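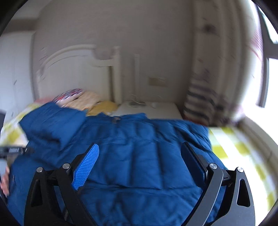
The blue quilted jacket in the small white bedroom, one sleeve folded over.

Last updated: December

NISTBERG COAT SWAP OPENS ITS RACKS AGAIN, AND WE WANT YOUR PUFFY JACKETS

NISTBERG – If you're anything like me, there's a winter coat somewhere in your house that hasn't been worn in years (mine lived behind the vacuum cleaner). The Marras Coat Swap is back this month, and I'd love for you to go dig yours out!

Last winter we passed along 733 coats from our two drop-off points, the Marras shop in Nistberg and the old ticket hall in Drarkholm. This year I've put our goal at 1,042, and yes, that's an odd number, but it's how many hangers we own.

Padded jackets are what people ask for most, and they're also what gets handed to us in the worst shape, usually squashed into a grocery bag. So please take a few minutes at home first. Lay the jacket out flat, go through the pockets, and smooth the sleeves in toward the middle. Then pick it up and look at the fasteners. Do the snaps close? Does the zipper run all the way from the bottom? A jacket with one bad snap is still welcome, just pin a note on it so our repair table can find the spot.
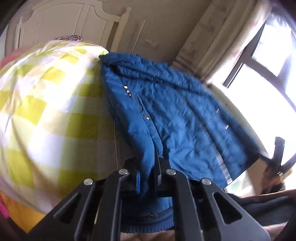

Snaps and zipper on a blue quilted jacket, beside the checked bedding.

Please don't iron anything puffy. I did that once and I'm still sorry about it.

Drop-off is open every afternoon until 4 p.m. at both places. Bring up to 50 pieces at a time if you're coming from a school or an office, and call ahead if it's more, as the Drarkholm hall has a very narrow door. Kids' sizes are especially short right now, and so are big men's sizes.

Picking out a coat is free and you don't need to bring one to take one. Anything left on the racks at the end of the season goes on to our sister swap in Vunderura.

For hours, repair questions or a flyer for your window, stop by the Marras counter in Nistberg.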